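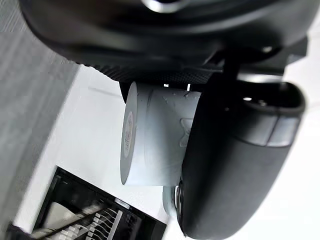 I'd gone to Lullard to talk about a hand that let go when it shouldn't have, or so I'd been told, and I had that the wrong way round before I'd even got my coat off. "It never let go," said the technician who looks after the arm. "That was the whole trouble. It wouldn't let go." She's been on the Cloteseck project since it was one bench and a borrowed laptop, and she talks very fast, so forgive me if some of this is out of order (my notes certainly are). The job is handling small household goods, picking them up, turning them, putting them down again. A roll of tape, for instance, pale and shiny, held on its side up against one of those fat black fingers over a white table. She likes tape as a test. It's hard across the ends and has a bit of give round the middle, and you can tell straight away if the grip is too keen.

So, the fault. It was December, getting on for four in the afternoon, and the arm was on its usual run. It picked up a roll, carried it across, lowered it and then just stayed there. The program thought it had opened the fingers. The log said open. The fingers were very much shut!

"I did what you'd do," she said. "I looked at the screen, then I looked at the hand, then I looked at the screen again."

I asked whether she'd reached in. Long pause. "I went to. I had my hand out." What stopped her was the operator at the other desk, who shouted, and she says she's still a bit cross about being shouted at, though she knows perfectly well he was right. He hit the stop button. The arm froze where it was, and that ought to have been the end of it, except that the stop on this arm holds the joints and leaves the fingers exactly as they are. That's on purpose, so it doesn't drop things on people. Fine if you're underneath. Less fine if you've got a thumb in there.

They'd both been told this in training, by the way. "Page one," the operator said when I caught up with him later over a very bad coffee. "You read it, you nod, you forget it by lunch."

The roll came out in the end with the power off and the hand release wound back, a fiddly job with a little key that was in a drawer in the other room. It had been on the arm until somebody tidied up. The roll was squashed out of shape, and she kept it on her windowsill for a while afterwards.

Then came the hunt for why. The log was a decent place to start, because the hand writes down every grip. It had done 2,383 of them since its last service, and the service was meant to happen every 500. I must have pulled a face. "I know," she said. "I know! We thought the counter reset itself. It only resets if you tell it to, and we'd been reading the wrong line." Going back through it all, she found the first late opening at grip 1,104. A tiny delay, the sort of thing you'd never spot by eye, and after that they came more and more often.

The supplier, Kosell, asked for the hand back and had it for 2 weeks. Their answer was a worn position sensor. It was telling the controller what the motor had been asked to do and missing what the fingers were up to, and the two had drifted apart. Nothing dramatic, a part that costs less than my train fare.

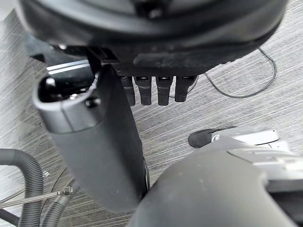
Working near the floor was what bothered the operator most, more than the table. "On the bench you're standing up and you can see everything," he said. "Down there you're kneeling, you're half under it, and you're thinking about the cable." I saw what he meant. Get the gripper down by the grey carpet and it's a proper tangle, ribbed hoses looping about, a thin black cable lying loose, a tall dark grey cylinder right up close to the hand, and not much of a gap anywhere for your fingers. He used to nudge things clear with the arm still live. He doesn't now. Power off, key in, then kneel down, and he'll say it out loud while he's doing it, which made me laugh the first time.

The key lives on a hook by the stop button. The service count is written up on the wall in marker pen and changed by hand every evening, and there's a second check in the software that compares what the fingers report with how much current the motor is drawing. If those disagree the arm backs off and waits for a person. It's gone off a few times, mostly for nothing, and she'd rather have it that way.

I asked if she trusted the hand again. "I trust it with tape," she said.

They're showing the whole setup to the team from Rivera next, who run the same hand and, she reckons, have been reading the same wrong line.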